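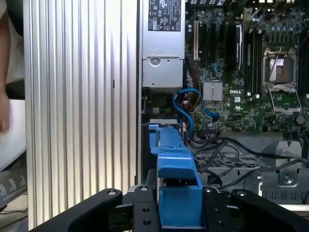

Search this diary
Type and press enter

Nov 5, 2021
by Nabila Ghoneim

Fireworks already going off at half past four, and I've got the window shut and a tea going cold next to me, so I might as well write up the day while I can still feel it in my shoulders. Computer day! I've been putting it off since July, when the old Dell stopped getting past the first screen and I shoved it under the coats and pretended it was a footstool.

Kanchan Negi met me off the 53 at ten and we carried it between us up from the stop at Plolmont, one side each, swapping arms at every lamp post. Why are they so heavy? It's mostly air in there. You take the side off and there's a great big hollow with a few things bolted round the walls of it, and yet my left arm is still complaining now.

I should say that I've never properly looked inside one before. I've hoovered the back of it, that's my level. Kanchan did a course years ago and remembers about half, which made her the expert. She went through it like somebody showing me round a flat. Power supply, that's the silver box with all the official stamps on the label. Motherboard, green, with a tiny DELL printed on it in case you forget. Heatsink, the finny thing. Then the square where the processor goes, with nothing in it, just the metal bracket and its little lever. I knew the processor had gone (my brother had it out ages ago for some scheme of his and it's in a drawer in an egg box, or he says it is) but it still gave me a bit of a turn to see the hole.

What I liked best was the blue. Everything you're meant to get hold of is blue plastic! The handles on the drive bays, a latch on the side, the carrier thing the hard drive sits in. Once Kanchan had pointed that out I stopped being frightened of it. It's the same as the oil cap and the dipstick on a car, somebody's coloured in the bits for people like me.
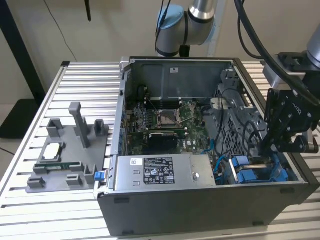
The old Dell on its side with the lid off. Blue handles bottom right.

There was also less dust than I'd expected and I was rather smug about that, until Kanchan said it had probably all gone into the fan. We had a proper poke about before touching anything. I wanted to draw a little map of which cable went where, and I did start one on the back of a Shukla receipt, but my cables all came out looking like spaghetti and I gave up at the second one. The data cables are easy anyway, they're a lovely light blue, and they loop about all over the place as if they'd been put in by someone in a hurry to get home. The power ones are another matter. There's a fat bundle of black and yellow that goes down the middle and it does not want to be bent.

The whole point of the day was the drive, because that's where Mum's photos are. Some 306 gigabytes on there according to the note I stuck in my phone two years ago, though most of that will be my brother's music and things nobody will ever open. The photos I care about are in one folder called NEW NEW and I know there are 437 of them as I remember thinking it should have been a rounder number. Wedding, the caravan, the one of her in the Bellitus tabard outside the old shop with her hair all blown over. I had nightmares last night about dropping it.

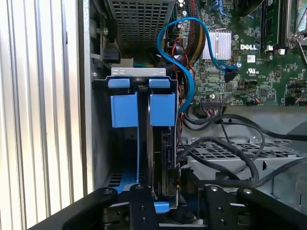

Kanchan says drives are tougher than I think when they aren't spinning, and that the carrier is there to spare you all the fiddling about with screws. You squeeze the two sides and it slides. I made her tell me twice. I also made her tell me which way up it goes, and then she wasn't sure, so we had a long discussion about that with our noses practically in the case. In the end we agreed that if it doesn't want to go, you stop and have a look, and you don't shove. Good advice for most things in my flat, including the airing cupboard.

Stopped for lunch at Fluletti. I had the soup, she had the thing with the egg. It came to £17 for the both of us with coffees, and I thought that was fair for once. We talked about what to do with the rest of the case. Kanchan wants the power supply as a spare. I'm quite tempted to keep the whole shell, though I can't think what for. Boots? Mum would have put geraniums in it.

Anyway, there's still the lead to buy so that I can read the drive on my laptop, and I forgot to write down which sort, so that's a text to Kanchan tonight. She'll be at her sister's bonfire with no signal. Tomorrow then. And I must ring my brother about the egg box.

Big bang just now, right over the car park. Going to go and look out of the back bedroom, the tea's had it.

Recent entries
Coats, and what was under them
The caravan song, all the verses I know
Airing cupboard, part two
Soup again
My brother and the drawer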